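4.2 Planning two arms over one table

Most of the trouble we had with bimanual sorting came down to timing. Each arm of the simulated cell can reach nearly all of the tabletop, so a planner that treats them one after the other wastes half the hardware, and a planner that treats them as one large mechanism gets slow very quickly. Planer, the scheduler we describe here, sits between these two. It plans each arm alone, then shifts the start times and, only where shifting fails, re-plans the arm that has more room to move. We were surprised by how far this simple idea goes!

The input is a list of parts, each with a pose estimate and a target tray. Muvora supplies the poses from rendered depth, and we add noise to them on purpose so that the planner never gets used to perfect numbers. Parts are small and dark, with a colored cap at one end, and the cap color is what the perception module is most certain of. The long axis is harder. A part lying at an angle can be read with its ends swapped, and a grasp planned on a swapped axis brings the fingers down over the cap. Joelle Aoun's fix was to keep both readings alive until the wrist is in its hover pose and to let a second, closer estimate choose. The extra look costs 95 milliseconds — a price we pay gladly.
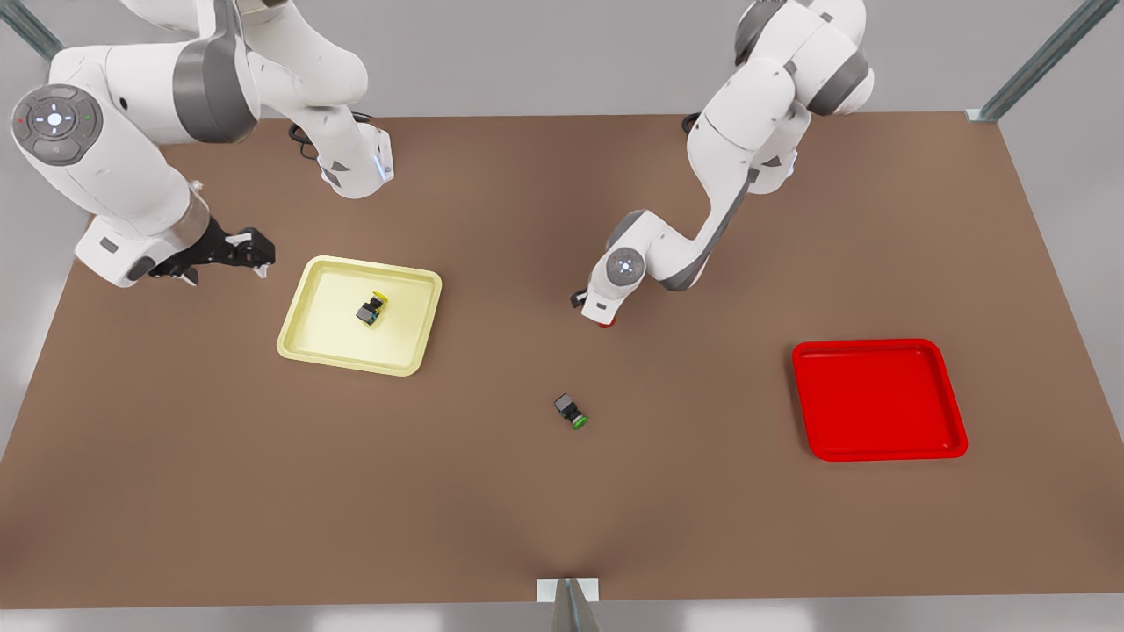
The hover pose turned out to matter for the scheduler too. With an arm holding above the table, its swept volume for the next motion is short and nearly vertical, and conflict checks against the other arm become cheap. We therefore let either arm wait in hover as long as it likes, but never along a transfer between trays. Khalil Abou Jaoude tried the opposite rule early on, with waiting allowed anywhere, and the arms would stop in mid-transfer and block each other until the timeout fired.

Figure 4. One planning episode in the simulated cell: two white arms, a yellow tray with one part in it, a second part on the tabletop, and an empty red tray.

We ran 600 episodes with random part placement, 300 with the start-time shift alone and 300 with re-planning switched on. Shift alone left 129 episodes unfinished, nearly all of them with both arms wanting the same side of one tray. With re-planning on, every episode finished within the time limit. The gain is large enough that we no longer run the first setting except as a baseline.

Two details are worth passing on to anyone building something similar. First, the links are padded in the collision model, and the padding has to shrink near the gripper or no grasp inside a raised rim is ever found valid. Second, the random seed for the sampler should be stored per arm. We shared one at first, and a small change to the left arm's goal quietly changed the right arm's path as well, which made two days of debugging very confusing. Both settings are in the release, under the Zoubi configuration.

Comments (3)

Siham Chamoun
Lovely section. Does the padding shrink linearly with distance from the fingertips, or is it a step at the wrist?

Marwan Hourani
A step, at the wrist flange. We tried linear and it made the checks slower without finding more grasps.

Marwan Karaki
Thank you for the note on seeds, I had the very same bug in my own two-arm setup — fixed it this morning!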